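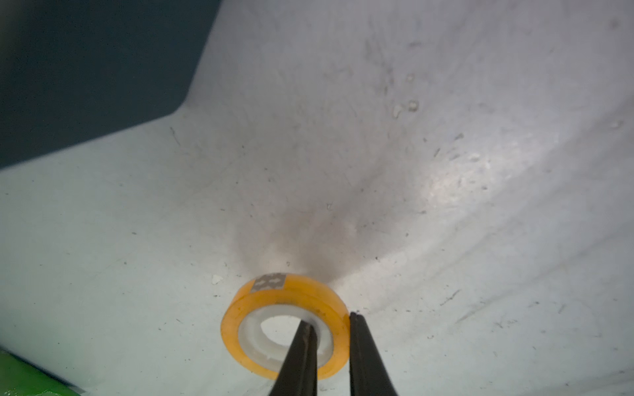 Tape, clear with an amber tint, white core. Two arrows on the little grey tab.

Ruairí Ó Briain
Posting my tape and drawer notes as a thread, as a few people asked after the last one.

1/ I post small orders out for Vinness three mornings a week. Tape is the thing I use most and the thing I lose most. It rolls off, or it ends up under the paper.

2/ Up to February I kept tape on a hook. Fine for one roll. With three on the go I was always lifting off the wrong one, so the hook came down and everything went in a drawer.

3/ Clear tape with a yellowish tint is what I buy now. I tried brown for a while and it hid the old labels on reused boxes, but I kept sticking it over the address by mistake and having to start again. With clear you can still read what's under it.

4/ Always fold the end over on itself. A finger's width is plenty. If the roll still has its tab on, leave it until you're ready to start.

5/ The storage box is a dark teal one with a lighter rim and a drawer low down at the front. It lives at the back of the table, in the middle, so I can get at it from either side. 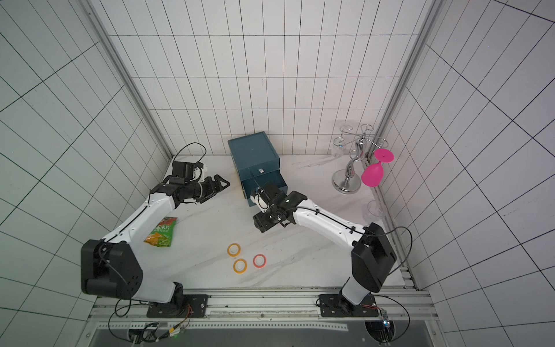 6/ Tape goes in the drawer lying flat. Standing on edge it rolls to the back and jams when you push the drawer shut. I've had to take the whole thing apart with a butter knife once already.

7/ Nothing else goes in with it. No string, no pens. I had scissors in there and the points marked the edge of a roll, and after that it split every time I pulled it.

8/ White tabletop with the grey marbling was a good choice for this — clear tape still vanishes on it, but bits of cardboard show up straight away and it wipes clean. The white tiles are easy too. The dark grout doesn't show the dust.

9/ Sticky marks: cooking oil on a cloth, leave it for a minute, then washing-up liquid. Don't scrape.

10/ I went through 35 rolls last year, mostly in the run-up to Christmas. I buy them in packs of 6 and keep the spares in the hall cupboard, well away from the radiator. Heat makes the edges ooze and then they pick up fluff.

11/ Next job is the labels. Around 400 left from the old address and I'm not throwing them out. They'll do for jam.

Filed under: Home & Workspace / Packing and Posting

Comments

Favinitz: The oil works on jars as well. Took me years to find that out.

grinow_paper: Which way round do you put the roll in the drawer, tab up or down?

Ruairí Ó Briain: Tab up if it's a new one. Otherwise I don't mind.

Ó Dubhghaill: I still use brown. Cheaper at our place.

More from this account
Reusing boxes without the old labels showing
String or tape for heavy books?
Clearing out the hall cupboard
What I keep by the front door on posting days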